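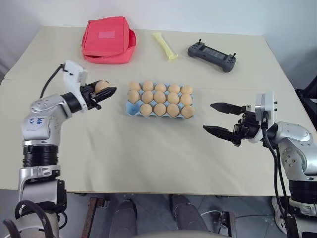

GRARKMONT — Ellus will start selling eggs in a 15-count molded pulp carton in July, the company said Wednesday. The carton holds three rows of five and will be stocked first at 30 Bridusier grocery stores in the Grarkmont area.

The eggs come from Yáñez, a family farm that has supplied Ellus for 16 years. Only brown eggs will be sold in the new size. White eggs will stay in the current dozen.

Ellus said shoppers had asked for a carton between the dozen and the 18-count. In a store survey last fall, many households said they ran out of a dozen before their next trip but did not have refrigerator space for the larger pack.

The new carton is light blue. It is made from recycled paper and can go in household paper recycling or, torn into pieces, in a compost bin. Ellus asks customers not to return used cartons to stores.

Eggs will be packed at the Yáñez farm and delivered to Bridusier stores 2 times a week. Each carton will carry a pack date on the end panel — the same place it appears on the dozen.

Bridusier will offer the carton at an introductory price for the first 8 weeks. Store managers can place opening orders through their regular Ellus sales office. A list of participating stores will be posted at the customer service desk in each Bridusier location.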